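»Tovis hält alles«, hatte Eun-ji Ryu am Telefon gesagt. Bo-ram Yoon glaubte Verkäuferinnen grundsätzlich nur die Lieferzeit, und selbst die hatte nicht gestimmt.

Sie drückte den Griff zu. Die blauen Fingerpolster schlossen sich um den Pappbecher, einer am Boden, einer am Rand.

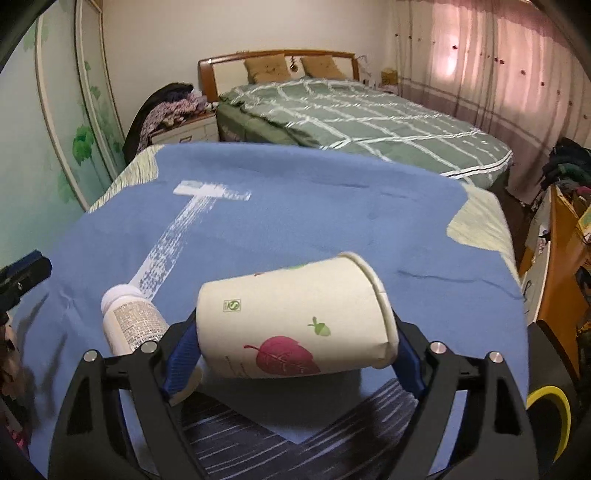 »Und?«, fragte Yuto aus dem Flur.

»Er hält ihn.«

»Also besser als der Filex.«

»Der Filex hat ihn auch gehalten. Zwei Sekunden lang.« Sie schrieb 94 in die Spalte und dahinter ein Fragezeichen. 150 Griffe wollte Flimthorpe sehen, am liebsten lauter gute. Was ein Becher über eine volle Tasse verriet, hatte dort noch keiner gefragt.

»Schreib doch einfach ›bestanden‹«, sagte Yuto.

»Das haben sie 2023 auch geschrieben.«

Er ging Tee kochen. Bo-ram ließ das Fragezeichen stehen und drückte wieder zu.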